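Onion and potato flatbread in a pan

I learned this bread from Josiane Vidal, who was my neighbor for many years, and I changed it a little for my small stove. It makes six flatbreads. You don't need an oven.

Put 300 g of flour in a wide bowl with one teaspoon of salt and half a teaspoon of dry yeast. Add 150 ml of lukewarm water and one spoon of oil. Mix with your hand until there is no dry flour in the bowl, then knead for eight minutes on the table. The dough should be soft and stick only a little to the fingers. Cover it and let it rest for 58 minutes. One hour is also fine, but my timer is set like this.

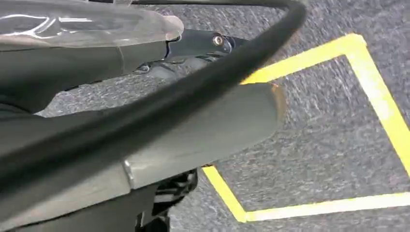

While the dough is resting, boil two medium potatoes in their skin. They need around 28 minutes. Peel them when you can hold them, and mash them with a fork. Fry one chopped onion slowly in butter until it is golden, and mix it with the potato, salt and plenty of black pepper. The filling must be cold before you use it, or the dough will tear.

Divide the dough into six balls. Press each one flat, put a spoon of filling in the middle, close it well and turn it over. Roll it gently to the size of a small plate.

Heat a heavy pan without oil. Cook each bread three minutes on the first side and two on the other. Brush with butter and keep them under a towel.

Bindu Mathew wrote me that she adds cumin seeds to the onion. I tried it in October and I liked it very much.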